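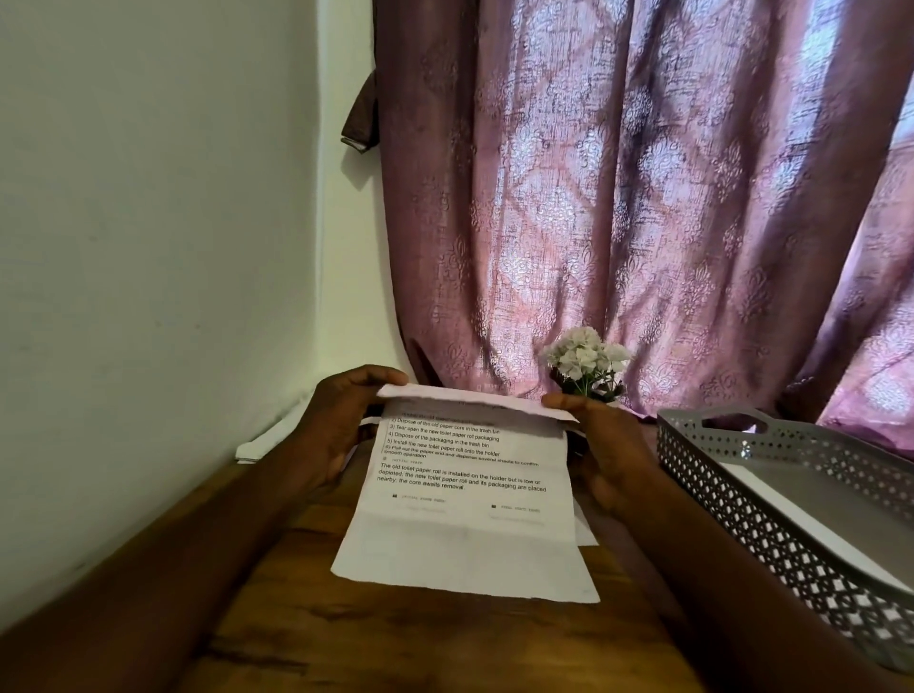

Speaker notes - preseason parents' night, Inthanon girls' basketball

Opening (keep it short)

Thank everyone for coming out. Introduce myself for the new families. Sign-in sheet goes around while I talk. Phones off, and younger brothers and sisters can use the far end of the bleachers.

Say up front that we will finish by 8:15. Questions at the end.

The roster

We are carrying 14 players on varsity this season. Last season it was 11, and by January we could not run a full five-on-five in practice. Sombat Saengthong moves up from the JV bench to be my assistant. He will run the defensive half of every practice.

Zuzanna Sowa is captain again. The players voted in May. Kanokwan Tanasarn is back from her knee surgery and cleared for everything except back-to-back games. Her parents are fine with me saying so.

Pause here. Let Sombat say hello.

Playing time

This is the part people came for, so go slowly.

I do not promise minutes. At varsity level I play the group I think gives us the best chance in that game. Some nights that will be eight players. JV is different - everyone who practices that week plays in both halves.

If a player wants to know why she is not on the floor, she should ask me herself, before or after practice. If it still isn't settled, a parent can set up a meeting and the player comes too. I will not talk about minutes on game night, and I will not talk about somebody else's daughter at all.

Practice

Gym time is 3:30 to 5:30. We share with the boys, and they get the late slot until winter break, then we swap. Yes, that means pickup at 7:45 in January. I asked for something better and did not get it.

Missed practice without a call means she does not start the next game. Doctor, family and school reasons are excused. Club volleyball is not.

Travel

Bus to all away games except Fellell, which is ten minutes away. Players ride the bus there. They can ride home with a parent, but only with their own parent, and only after signing out with Sombat.

The Marnico tournament is two nights. Rooms are paid for. Meals are not, so send money.

Money

We need $700 for new shooting shirts and have $500 from the summer camp. The rest comes from the concession stand at the first two home games. Montri Nuchit has the shift list by the door. Ask for two more people on the second game.

Stats and film

Boonmee Suksawat is keeping the book again. Film goes up the morning after each game, players only. Please don't send me clips.

Questions

Likely ones: the locker room showers (still no date), senior night, whether JV travels to Marnico (no).

Remind them physical forms are due before the first practice. Collect any they brought tonight.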